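4. Oiling your Indell worktop

Now the fun part! A fresh coat of oil really wakes up the grain.

1. Wipe the top with a barely damp cloth and let it dry overnight.
2. Pour on a little oil and spread it along the grain.
3. Wait 2 hours, then buff off any extra.

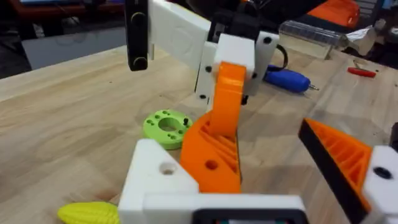
Salameh writes that two thin coats beat one thick one every time, and we agree!

Caution: Oily rags can catch fire by themselves. Lay them flat outdoors to dry.

Note: Repeat each October.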